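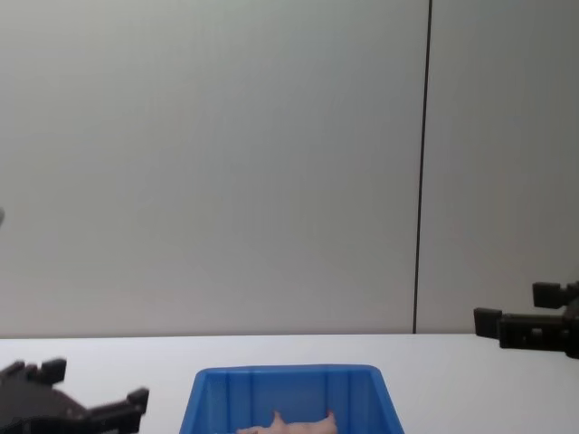

Why only one bin, when the children have so many things? A parent at the Eltthorpe playgroup asked me this last March, and I want to begin my talk with her question.

(Wait a little. Let people think.)

My answer: one bin on a white table is easy to understand. The blue is strong, the table is plain, and a small child sees at once where the toy must go. In our old room we had 21 boxes along the wall and the toys were always on the floor.

Next point, the height of the sides. The child should look in from above and see the toy at the bottom. If the bin is too deep, they turn it over to search. Speak slowly here, it is the main point.

A rim that is thick and round is kinder to small hands. Mention that we tried the Birex boxes with lids and stopped after 13 days. The lids were lost.

Then the pink toy. Say that I leave one thing inside at the start of tidying, so the bin is already "open for work". Children like to give it company.

Costs: skip this if we are late. The numbers are on the Livent sheet, page 2.

Questions I expect:
- Can we mix soft toys and bricks? I prefer not.
- Who washes the bin? At our place, the adult who closes the room.

Thank the Yeoman hall for the tables. Leave the sheets by the door.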